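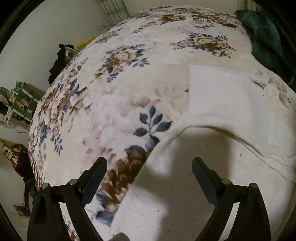 Pile is the whole reason we buy plush blankets, and it's the first thing we look at in this unit! Pile is the layer of raised fibers standing up off a base cloth, and once you start noticing it you will see it everywhere: towels, robes, bath mats, the inside of a winter hat. Two pile fabrics can sit together on one bed and behave quite differently. Take the cream blanket with the big brown and beige flowers. Its surface is soft and fuzzy, and the print sits right in the pile, so the slate-blue leaves read clearly even on a fuzzy ground. The plain white piece folded over it is a little shaggier, and it has caught a few dark specks and some lint. White shows everything, of course, but shaggy pile also gives lint more to hold on to – keep both in mind when you sort.

Unit 2: Bedding With a Pile
Household Textiles, Villa Evening Program
Bring: one blanket or throw from home, a soft brush, a lint roller, your notebook

Words we'll use tonight

Ground: the flat cloth underneath. Turn a blanket over and part the fibers with your thumbs to find it.
Nap: the direction the pile wants to lie. Stroke it one way and it feels slick, stroke it the other way and it drags and looks darker.
Loft: how thick and springy the blanket is when nothing is pressing on it.
Shedding: loose fibers coming away. New blankets do a lot of this in the first couple of washes.
Pilling: fibers that stay attached but tangle into little balls. People mix this up with lint all the time. Lint lifts off. Pills tug.

Finding the nap on a printed blanket

This is my favorite exercise and it takes no equipment at all. Lay your blanket flat and run your palm over it from head to foot, then back again. Watch the print while you do it. When the pile lies smooth the colors look lighter and the edges of the petals sharpen up. Push against it and the whole flower goes deeper and a bit blurry. Write down which direction is smooth, and which end of the pattern it runs toward. Large floral prints often have a top and a bottom, although you may have to hunt for it, so pick one sprig of leaves and use that as your marker.

At home I like the nap running toward the foot of the bed. Crumbs and dust brush off in one long sweep and you aren't fighting the fibers.

Sorting before the wash

We'll make four heaps on the big table.

Printed plush, light background
Plain white pile, which goes in alone
Dark pile and dark clothing
Anything without pile

Keep that second heap strict. I once washed a white fleece with one dark sock and spent an evening with a roller. Fleece throws and towels both go in the white heap if they're white, but they don't dry at the same speed, so separate them again at the dryer.

Before a blanket goes in the machine, take it outside and shake it hard, then roll or brush it along the nap. Wash cool, on gentle, with less detergent than you think. Skip the fabric softener, as it coats the fibers and flattens the loft you paid for. For drying, low heat or a line. High heat can melt the tips of polyester pile, and you'll feel it right away as a scratchy patch. No amount of brushing brings that back.

Samples on the side table

There are two sets to handle. The Kotodine swatches are short pile, cut close and very even. The Vitusell ones are longer and wilder, and a lot of fun to brush. Swatch 41 has a scorched corner from last term's dryer test, so please do feel that one. Please put them back in their own trays!

Folding for the shelf

Fold pile to pile, with the printed side inward. Fold loosely, and put the heaviest blanket at the bottom of the stack. A hard crease will press a line into the pile, but a little steam from a distance and a soft brush usually lift it.

For next time

Weigh your blanket if you have a scale. My small throw is 700 grams and I'd love to compare. Read the Raveck booklet up to the section on wool, and bring one thing that pills.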